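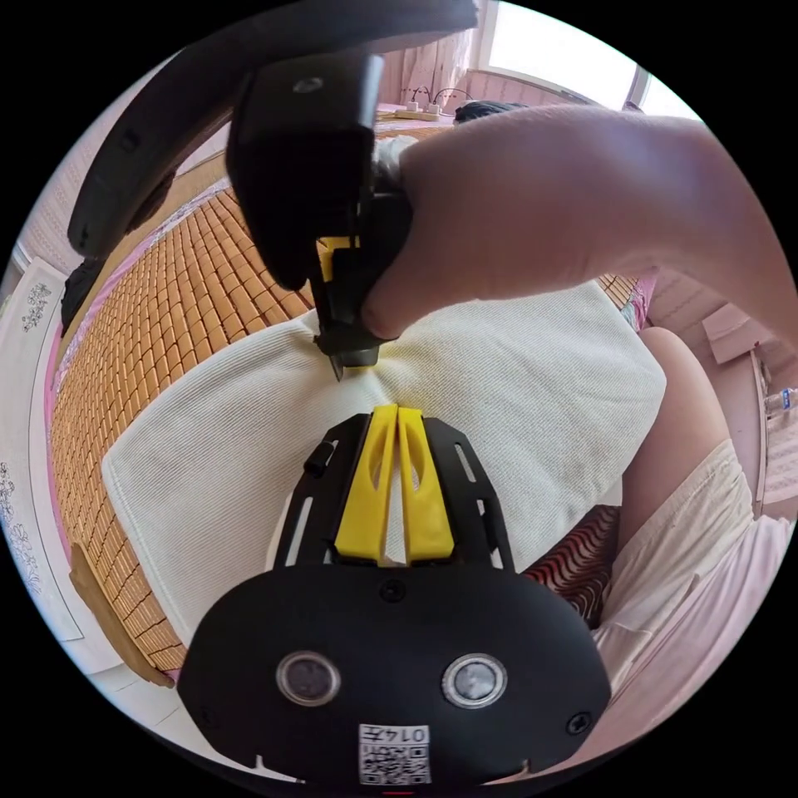

*Two hand-held grippers and a folded white cloth. The yellow parts are the fingers.*

# Who folds the towels now?

Quick question before we start. Who folded the last towel you used? You? A grown-up at home? If you were at a hotel or a swimming pool, it was probably somebody at a laundry. A big one, with machines as tall as a door and a floor that hums.

There's a laundry like that in Skaretden. It's called Firnton. Hotels send their dirty towels there in rolling bins, and the towels go back clean and folded. Firnton has had washing machines for ages, of course. Dryers too. Those are automation already!

**Automation** – a long word for letting a machine do a job, or part of a job, that a person used to do by hand.

So washing was automated. Drying was automated. Folding wasn't. People stood at long tables and folded, all shift long.

Last December that started to change. Now there's a folding robot called Flaster, and this page is about Flaster and the people who work next to it.

## Why is a towel so hard?

Sounds silly. Robots build cars! Surely they can fold a towel?

But think about a car door. It's hard and it's always the same shape. Pick it up and it's still a car door shape. A towel is floppy. Pick it up by one corner and it hangs down like a sad ghost. Pick it up by the middle and it turns into a lump. Drop the same towel twice and you get two different heaps.

Try it. Get a small towel, close your eyes, drop it on the floor. Open your eyes. Where are the four corners? You can probably find them pretty fast, even if one is tucked underneath. You pull a bit, you feel the edge, you follow it along. You've been practicing with cloth since you were a baby grabbing your blanket.

A robot has had no blanket. It has to learn all that.

## How a robot learns to fold

There are different ways. One old way is to write down every single move. Go up this far, go left this far, close fingers. Works great for the car door. Terrible for the towel, which is never in the same place twice.

Another way is to show it.

People take a gripper in each hand. A **gripper** is a tool that does what a robot's hand does, but simpler. Usually just two fingers that come together and move apart. Then they fold, using only the grippers. No helping with your own thumb! While they do that, the moves get recorded. The computer gets lots of these examples and looks for what they have in common. Oh, the fingers go to the edge. Oh, they close before they lift.

Same idea as when you learned to tie your shoes. You probably didn't read a book about it. Somebody showed you, and then showed you again, and then you got it a bit wrong for a while.

One fold isn't enough. Not even close. In the training room at Firnton they began with 500 folds, all with plain towels, and Flaster was still pretty bad at it. It could find a corner if the towel was already flat. If the towel was crumpled it just sort of patted it.
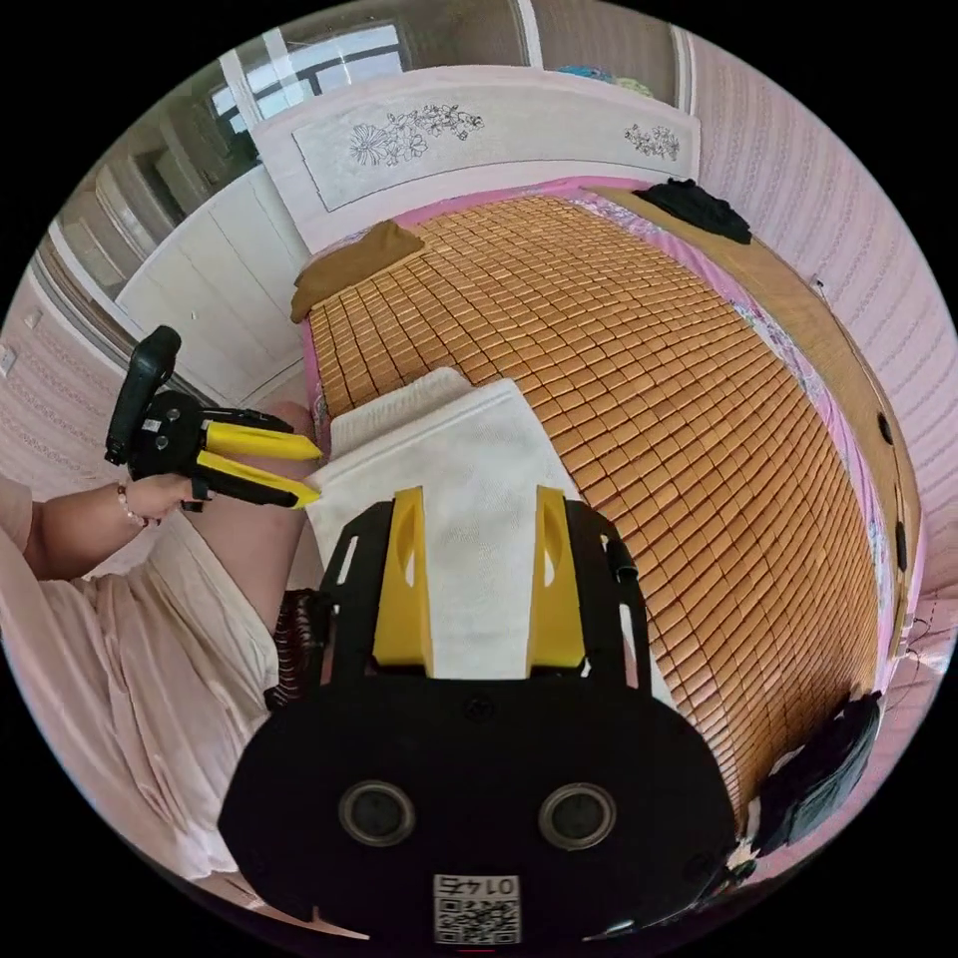
Good teachers don't only show the easy version, and that goes for teaching robots too. You want different towels and different places to put them down. A robot that has only ever seen one shiny steel table might get muddled when it meets something else. A bed with a woven bamboo mat on it, for example, looks nothing like a laundry table, with all those little tiles in rows under the white towel. And look at the yellow fingers on the gripper at the bottom, spread apart just over the cloth. That's a moment you have to get right. Too high and the fingers will close on air. Too far down and they'll push into the mat. Your hand sorts that out without you even thinking about it. A robot needs to see it done.

## Try being a gripper

Takes five minutes, you need:

- two pairs of kitchen tongs (or two clothespins, but tongs are better)
- one dish towel
- a table or a bed

Put the towel down flat. Hold one pair of tongs in each hand. Now fold it in half using only the tongs. Then in half again.

Hard part number one: picking up just the top layer. You'll grab both. Everyone grabs both.

Hard part number two: one tong holds, the other one moves. If both of them pull at the same time the towel slides all over the place.

Done? Now scrunch the towel up and start from there. Have a friend watch and tell you which tong moved first. That's more or less what the computer is keeping track of, only it never gets bored and wanders off for a snack.

## What changed for the people

This is the bit kids always ask about. If the robot folds the towels, what do the people do? Do they have to leave?

Fair question and a real one. Sometimes when a machine comes in, there are fewer jobs. It has happened in lots of places and it can be very hard for the families. We're not going to pretend it never does. At Firnton there were 37 people before Flaster came and there are 37 now, but two people who retired from the folding tables were not replaced by new folders. The new jobs are different ones. One is in the repair corner and one is in the training room. So the number is the same, but the jobs aren't.

Maja Chmielewska folded for 14 years. She is very, very fast. She can do a bath towel in the time it takes you to say "bath towel, please." Her shoulders used to ache in the evenings, and her wrists, too.

Now she folds in the mornings and teaches in the afternoons. Teaching means grippers in her hands. She told us she was awful at it to begin with.

"I kept wanting to drop the thing and use my fingers," she said. "It was like wearing oven mitts."

She likes the teaching. She doesn't like that the training room is so quiet. At the tables everybody talks – about their kids, the bus, what's for dinner. She misses that on the afternoons.

Czesław Borkowska has a different job. He keeps an eye on Flaster when it's working for real. If it gets stuck, a light comes on and he goes over and fixes the towel. At first the light was on all the time. He said he may as well have folded them himself, and it would of been quicker!

He still isn't sure about the whole thing. He thinks the robot is clever, and he also thinks the people who know towels should get asked first, before anybody buys a machine. Firnton does ask now. There's a meeting every month where the folders can say what's going wrong. One thing they changed after the first meeting was the height of Flaster's table. It was set up for the robot, and Czesław had to bend down every time he wanted to reach in. His back did not enjoy that.

## What Flaster can do and what it can't

Flaster's arms come from a company called Bozkurt, which sent a person to set them up and then, a few weeks later, sent the same person back to set them up again. That's normal with new machines.

On a good day, give Flaster 100 plain hand towels and it folds most of them fine. A few come out crooked. It is slower than Maja. Much slower. But it can do the late shift, from ten at night, when people would like to be in bed.

Things it does OK:

- hand towels
- bath towels, if they're dry and not too fluffy
- putting the folded ones in a pile

Things it does badly or not at all:

- fitted sheets (grown-ups are bad at these too)
- bathrobes, the belt gets everywhere
- noticing a stain
- noticing that a towel has a hole and should be turned into a rag
- finding a sock that got mixed in from somebody's suitcase

That last one happens more than you'd think. There's a basket for lost socks by the door.

So people check the piles. They do the tricky stuff. Checking is a job you need good eyes for, and it gets tiring in its own way. Standing and looking all day isn't a rest. They swap every hour so that the same person doesn't get stuck with it.

## Is the robot thinking?

Not like you do. It doesn't know what a towel is for. It has never been wet. It has cameras and a lot of examples, and from those it works out a good next move. Then the next one after that. If something turns up that isn't like any of the examples, it might do somthing strange. Once it very carefully folded its own dust cover.

It doesn't get cross either, or feel proud when the pile is neat. Maja says thank you to it anyway.

## Words to keep

**Automation** – a machine doing a job or part of a job.

**Gripper** – a robot's simple hand. Some grippers are held by people so they can show how a job is done.

**Demonstration** – one time through the job, done by a person, for the robot to learn from.

**Shift** – the hours a person is at work. Morning shift, late shift.

**Training room** – at Firnton, the room next to the dryers. Warm in winter. Way too warm in July.

## Stuff to talk about

Is there a chore at your house you'd want a robot to do? Who does it now, and would they be glad or would they miss it?

If you were teaching a robot to make your bed, what would you show it first?

Should workers get a say before a new machine comes in? What would you want to ask, if it was your job?

If your class does the tongs thing, use big towels as well as small ones. The big ones are harder at the second fold, and somebody will need to hold the table still.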